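Against the Capsule Pantry

Every few years somebody decides that the trouble with home cooking is the amount of stuff in the kitchen. The current version is the capsule pantry, and it has reached my street. You keep a short list of staples, you pour them into matching jars, and you are promised a calmer life and a smaller grocery bill. I have read the Takwood guide, which started most of this, and I have my doubts.

The guide allows 11 staples. Why 11 is never explained. Lentils make the list and split peas don't. There is one vinegar. Anyone who has made a pickle and a salad dressing in the same week will see the problem.

I did try it. In July I emptied my shelves down to the list and kept at it for six weeks. The food was fine. The bill went up, mostly on single-use purchases: a small bag of cornmeal, a jar of mustard, all the things I had given away and then needed again.

What the savings claim rests on

The number people repeat is $2,586 a year. It comes from Asger Þorgeirsson's newsletter, and he deserves credit for showing his sums. He compared his own spending over two years. In the first he lived alone in Dornau and ate out most nights. In the second he had moved in with a partner who cooks. I would expect a man in that position to save money with any pantry at all – or with no pantry.

Fans of the method tell me the real benefit is less waste. Maybe so. But the food I throw out is lettuce and half a carton of cream, and neither has ever lived in a jar. Rice keeps. A can of tomatoes keeps for longer than most kitchen trends.

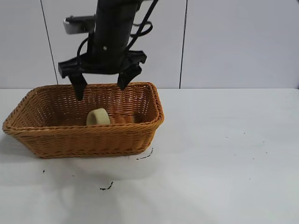

Who has the shelf space

The books always assume a certain kind of house, with a store on the corner that will sell you a missing onion. My neighbor Mrs. Hjaltadóttir grew up outside Jarness, four hours from a decent market when the road was bad. Her cupboards are packed to the hinges and she can feed a crowd from them. I asked what she thought of keeping only a few staples and she wanted to know who was coming to dinner.

I'd take her advice over the guide's. Buy what you cook with, and put it where you can see it. If that means three kinds of vinegar, the shelf will hold.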